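Sixty-One Beds in Tudov

How one small town took on a job its national government kept putting off

When the regional council in Tudov voted to reopen its old nursing college as a reception center for asylum seekers, the motion passed by a single vote. The building had stood unused for five years. It had 61 beds, a working boiler and a roof that leaked over the east stairwell. The council members who voted yes were told the arrangement would last through the winter. That was three winters ago.

Tudov has 3,795 residents and one bus line. It sits two hours by road from Bralport, where asylum claims are filed and heard, and until the center opened it had almost no experience with the asylum system. Most people in town knew it from the evening news.

"We had a legal duty and no instructions," says Merja Hyvönen, who ran the council's social affairs office at the time. "The ministry sent us a contract and a phone number. The number was for the wrong department."

The contract paid a fixed sum per bed per night. It covered food, heating and two security shifts. It didn't cover interpreters, and it didn't cover transportation to hearings in Bralport, which start at 8:30 in the morning. The first bus from Tudov gets in at 9:10.

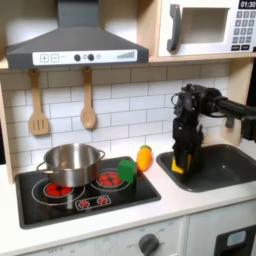 Missing a hearing can close a case. In the first year the council paid for taxis out of its road budget, and the opposition brought it up at every session. Reynaldo Lacson, who led the opposition group then and sits as council president now, still defends those speeches. He says he had no quarrel with the people in the center. His complaint was that a national duty was being paid for with money meant for potholes, and that the ministry would never fix the gap as long as the town kept filling it.

He turned out to be partly right. The ministry did agree to pay for transportation, but only after Tudov and four neighboring towns refused to renew their contracts on the old terms. The talks took most of a year. The new contract includes a minibus, a part-time interpreter and a clause that lets either side walk away with 100 days' notice.

That clause is now the main subject of argument. A national bill, due for its second reading in December, would move reception out of small towns and into a few large sites near the border. Supporters say this would shorten the wait for a decision. Maëlle Marchand, a lawyer who has represented residents of the center since it opened, doubts it.

"The wait is in Bralport, at the hearing office," she says. "Moving the beds doesn't add a single case officer."

Her clients wait about 14 months for a first decision. The law allows six.

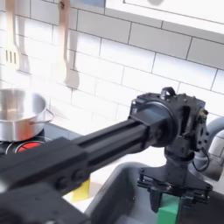

What the town stands to lose

The center employs 19 people, which makes it the fourth-largest employer in Tudov. The elementary school kept its second first-grade class because of children who live there. Dindo Ignacio, the principal, wrote to the ministry in the spring to ask what would happen to those children if the site closed in the middle of a school year. He got a reply thanking him for his interest.

Not everyone would be sorry to see it go. At a public meeting one Sunday, several people who live along the college road spoke about noise, parking and the way the first decision had been made, with four days' notice and no hearing. Lacson let the meeting run an hour past its scheduled end. No vote was taken.

Sølve Skjelbred, who studies local government and has followed all five towns since the first contracts were signed, says the complaints are much the same in each of them – people object to how they were told at least as often as to what they were told. He found the least friction where the council had published its costs every quarter. Tudov started doing that in the second year. 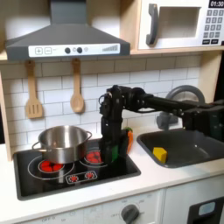
A toy kitchen with a range hood and a white microwave.

The council will send its position on the bill to the capital before the second reading. Hyvönen, now retired, has been asked to help draft it. The current version runs to seven pages and asks for two things: a guarantee that no site will close during a school term, and more staff at the hearing office. Lacson wants a third item added, on the money still owed for the taxis.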